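How to budget for your first robot arm without crying in front of the finance people

Most small firms buy a robot arm the way people buy a boat. They look at the price of the boat. Then come the mooring, the paint, the insurance and a man called in on a Friday to look at a noise.

I plan equipment for a kitchenware packing outfit at Jonemside, and our first budget was wrong in every line but the date. The second was better, chiefly because we tried the job out in simulation before we signed anything. Our trial job was picking up a ladle or spoon from a cluttered top.

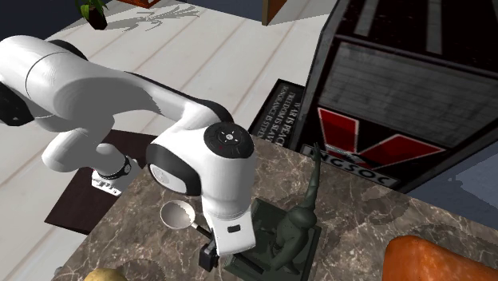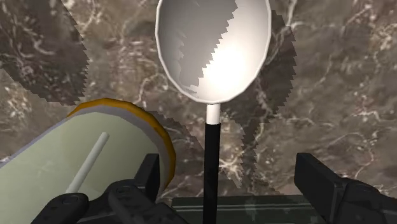

Zoltán Oláh wrote in after the first version of this page to say that simulation was a fine way of spending three weeks finding out what a ruler would have told him, and that he'd rather hire an arm for a month and let it drop things. He has a point about the ruler. Measure your thickest and thinnest handles before you do anything else. I'd still simulate first, as a month's hire uses up money you may want later.

Step 1. Write down the job in one sentence

"Pick up one utensil from a mixed table and put it in a tray." If your sentence has "and also" in it, you have two jobs and probably two budgets. Ours had three of them, and a semicolon.

Step 2. Price the gripper separately

Quotes like to tuck the gripper in with the arm. Ask for it on its own line, with spare fingertips. Check how wide it opens and how thin a thing it can close on, then compare both with your measurements. We set aside 200 for fingertips in the first year and had spent it by May.

Step 3. Price the table, the floor and everything near them

An arm needs a firm mounting, room to swing and somewhere for people to stand that isn't inside the swing. Our forgotten items came to 3,000, a good part of it on moving a cupboard that turned out to have pipes behind it. Walk round the spot with a tape measure and a pessimist.

Step 4. Put clutter in the trial

Suppliers' demonstrations feature one object on a clean surface, looking lonely. Your own trial should include the awkward neighbours, shiny things and strong shadows, especially if a camera will be doing the finding. We asked two suppliers, Riterier and Frandsen, to quote against our cluttered layout. One quote went up. The other came back with a question, and we liked the question better.

Step 5. Decide what counts as good enough

Pick a number before the trial starts. We said 82 clean picks in every hundred attempts would justify going on to a hired arm. Without a number you will watch the best attempt over and over and remember it fondly.

Step 6. Add the dull money

Training, a service visit, software renewal, and the hours your own staff will spend standing beside the thing with folded arms. Then add 20 per cent. Sixten Söderlund in accounts took ours out, and we put it back in under "sundries" – he found it there too, but by then he'd seen the cupboard bill.

Step 7. Keep the old way running

Leave the hand-packing bench where it is until the arm has done a full season. Ours is still there, under the Jusaton catalogue and a kettle. Budget for both, and check the renewal date on the software before you sign, as it may well fall a month earlier than the salesman remembers.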